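Home | Projects | Reports | People | Contact

Reach Planning With a Leaning Torso: What We Built and What Fell Over

Project report, spring review, 2019-03-15
Supervisor: Begoña Peñalver

Our project was supposed to be small. The humanoid in the lab could already put a hand on a point in space, provided the point was politely placed in front of its chest. We wanted it to reach points that were lower and farther out, such as the corner of a desk, by bending at the waist and knees and letting the arm do less. The planner we inherited, Clukura, treats the legs as furniture. It solves for the arm, gives up when the arm is too short, and prints "unreachable" with what I came to feel was satisfaction.

We replaced the arm solver with one that handles the whole body. It takes a hand target, both foot positions and a balance limit, and searches for a posture that satisfies all three. The search gets 500 iterations. If it hasn't settled by then it hasn't understood the question, and giving it more time only produces stranger knees.

The first version ran only in Prirkia, our simulator, where it worked beautifully for most of January. Prirkia has no cables and its floor is perfectly flat. It also assumes the joints do exactly what they are told, which is an attitude I admire but have not met in hardware.
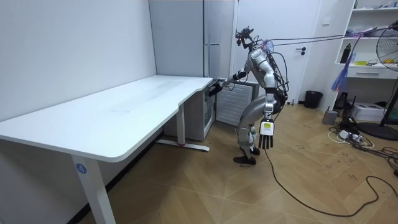 Balance took up most of the remaining time. The solver keeps the center of mass over the feet, with a margin of 20 mm on every side, and for shallow reaches that was plenty. For deeper ones we had to choose what to do with the arm that wasn't reaching. Begoña wanted it thrown back as a counterweight. I wanted it left alone, having already debugged one arm that week. We left it alone, so in a lean to the desk corner the left arm simply hangs at the side while the waist and knees do the bending. The cost is a slightly shorter maximum reach. The benefit is one less limb to explain.

The tether was harder. The cables run up from the head and away across the room, and the model knows nothing about them. A pull at the head shows up in the balance estimate as a push from an invisible person. Our fix is a slow correction term that learns the steady part of the pull and ignores anything quick. It is not elegant and the comment above it in the code says so.

Contact was handled in the dullest way available. The hand moves toward the target until the wrist force passes a threshold, then the posture is frozen. An early build froze the hand but kept planning for the torso. That build has been deleted.

Results

We logged 300 planned reaches in simulation and far fewer on the robot, where setup is slow and somebody has to mind the stop button. The full log has 2209 entries, but most of those are the solver restarting itself after I misplaced a minus sign. Failures in simulation were mainly at the far edge of the range, where the balance margin and the target disagree and the planner, correctly, sides with balance. On hardware the usual failure was timidity: the wrist threshold was too low and the robot declared contact with the air.

Left to do

The foot positions are still typed in by hand. Stepping closer before leaning would solve half of our hard cases, and Clukura has a stepping module that we have read and not yet dared to call. The threshold should depend on arm speed - at present it is a constant with my initials next to it. The logging tool also needs to stop overwriting the previous run when two runs start in the same minute.

Code and configuration files are in the group repository, under the branch called "lean2". Please don't use "lean".

Related reports
Plustetti: A Log Viewer for Joint Data
Dunne: Scheduling Shared Robot Time
Moving Clukura to the New Build System
Prirkia Floor Models, Part 1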